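Section 6. Recovery After a Grip-Loss Fault (Code 33)
342 views · 6 comments · 11 shares

Applies to Mutadura single-arm cells with the two-finger gripper and Skalurine controller. Revised 2025-11-24 by Ronja Haugen.

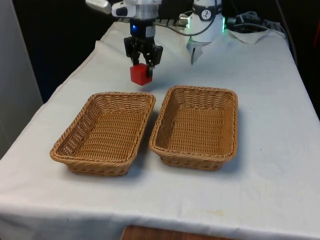

6.1 When this fault occurs

Code 33 is raised when the measured finger opening changes by more than the set limit while the arm is carrying a part. The arm stops where it is and holds position. The gripper keeps its last commanded force. The part may still be between the fingers, even if the controller reports it as lost.

The test layout uses a red cube and two wicker baskets on a cloth-covered table. The cube is gripped by its upper portion, with the lower part hanging below the fingers. A grip taken too high on the part is the most common cause of this fault.

CAUTION: Do not reach under a suspended part. Do not pull a part out of the fingers by hand while motor power is on.

6.2 Securing the cell

1. Press the stop button on the pendant. Wait for the message MOTION HELD.

2. Write down the fault code and the step number shown on line two. Both are cleared at restart.

3. Look at the gripper from outside the work area. Note whether the part is still held and whether it has tilted.

4. If the part is held, select MANUAL and jog the arm straight down at the lowest speed until the part rests on the table — not on the rim of a basket.

5. Select GRIPPER, then OPEN SLOW. Raise the arm clear of the part.

6. Turn motor power off and lock the switch. Remove the part.

NOTE: If the arm does not respond in step 4, leave it in place and go to 6.4.

6.3 Finding the cause

1. Inspect both finger faces. Wipe off dust and lint with a dry cloth. Do not use solvent.

2. Check the finger screws. A loose finger will pass the opening test and still let the part turn.

3. Open the grip log and find the last cycle. Compare the force reading at pickup with the reading at the fault. A slow drop points to slipping. A sudden drop points to contact with a basket or another object.

4. Check the pickup height. Smooth out folds in the cloth at the pickup point before measuring. A raised fold changes the height of the part and can tilt it.

5. Check that the cables behind the arm can move through the full path without pulling. Cables that cross the rear rail must not catch on it.

6. Reset the finger cycle counter if the finger pads were replaced. Pads must be replaced at 3,760 cycles. Units with Guzmán pads must have them replaced at 2,340 cycles.

6.4 Arm does not respond

1. Turn motor power off. Support the part from the side with the Misov tray before touching the brake release.

2. Release one joint at a time, starting at the wrist. A second person must support the arm.

WARNING: The arm will drop when a shoulder or elbow brake is released. Keep hands and head out from under it.

3. Lower the arm until the part sits in the tray. Apply the brake again.

4. Send the fault log to service. Do not restart the cell.

6.5 Return to use

1. Run 200 cycles at reduced speed with the test cube. Stay at the pendant for the full run.

2. If code 33 returns, stop and repeat 6.3 from step 2. Logs made before the August controller update do not show force at pickup — use the opening value instead.

3. If the run ends with no fault, restore normal speed and sign the cell record.

6 comments · Share · Print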